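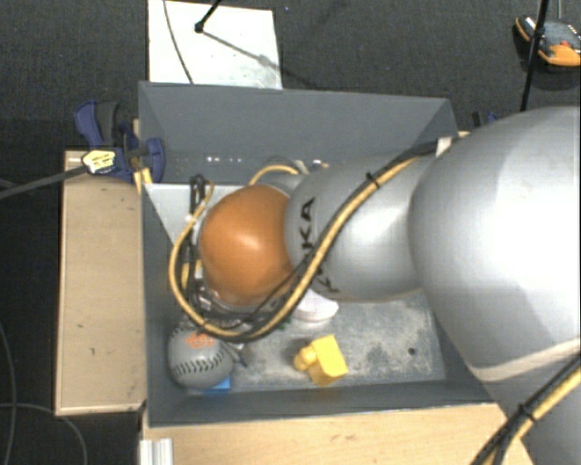

How long can I stay on a visitor mooring at Onby?

Visitor boats can stay for up to seven nights in any 28. The count starts on the night you arrive, whatever time you tie up. If you leave and come back inside the 28 days, the earlier nights still count.

Do I need to book?

Between the start of April and the end of the school summer holidays, please book. Outside those months you can turn up and take any space marked with a white post. Booking is by phone or at the office. We don't take bookings by text message.

What does it cost?

A visitor mooring without electricity is free for the first night and £9 a night after that. With electricity it is £12 a night from the first night, plus what you use. A yearly leisure mooring is £2835 for a boat up to 50 feet. Longer boats pay by the foot, and the office will work it out for you.

Is there a deposit on a yearly mooring?

£260, paid when you sign. It comes back to you within 28 days of leaving if the account is clear and the gate key has been returned. A lost key is charged at £15.

Can I pay monthly?

You can pay in four instalments by direct debit. Monthly payment stopped for new moorers last year. Anyone who was already paying monthly can carry on for as long as they keep the same berth.

Can I live on my boat?

Leisure moorings are not residential. You may sleep aboard for up to 200 nights a year, and you must have a home address somewhere else. We have a small number of residential berths on the Niskanen arm, all taken at present. Ask the office to add you to the waiting list. It costs nothing to be on it, but we write to everyone once a year and take off any name that doesn't reply.

How deep is the basin?

The main basin has 700 mm of water along the north bank and more than that everywhere else. Deep-draughted boats should ask for the south side. Levels drop a little in dry summers, and we put a notice on the gate when that happens.

Where do I empty my toilet?

Cassettes can be emptied at the point behind the shower block, open all day and night. Pump-out is by token from the office, £18 each. Please don't put wet wipes down either of them, including the ones sold as flushable.

How does the electricity work?

Each bollard takes a prepaid card. Cards come in £5 and £10 and can be bought from the office or from Porar Stores on the bridge when we're closed. The credit stays on the bollard, so if you change berth, tell us and we'll move it across. The supply is 16 amps. An electric heater and a kettle together will often trip it. The reset switch is inside the grey flap and you don't need to ring us first.

Can I get coal, gas and diesel?

Coal and kindling are sold from the shed by the slipway. We stock 13 kg and 6 kg gas bottles, exchange only. Diesel is served by staff during office hours. You will be asked how you want to split it between heating and propulsion, and we have to keep a record of your answer.

Are dogs allowed?

Dogs are welcome on leads on the pontoons and in the car park. The field past the second gate belongs to the farm and there are sheep in it most of the year.

Can I work on my boat at the mooring?

Painting by hand, polishing and small repairs are fine between 9 am and 6 pm. Grinding, spraying and welding have to be done in the Dridix yard, where you can hire a bay by the day. Use a sheet under anything that drips.

What about post and deliveries?

Parcels can be sent to the office with your boat name on the label. We keep them for two weeks. We can't sign for anything that needs proof of age.

Who do I speak to if something is wrong?

Nighat Janjua is the moorings manager and is in the office Tuesday to Saturday. Out of hours, ring the number on the gate, for sinking, fire or loss of power only. Complaints about a bill should be in writing with the bill number.

Will the lock be closed this autumn?

The bottom lock shuts on Wed 25 September for new gates and we expect it to be closed for three weeks. Boats needing to get out before then should be through by 4 pm the day before. Yearly moorers on the wrong side of it will be given a free visitor space until it opens again.

14 shares
3 comments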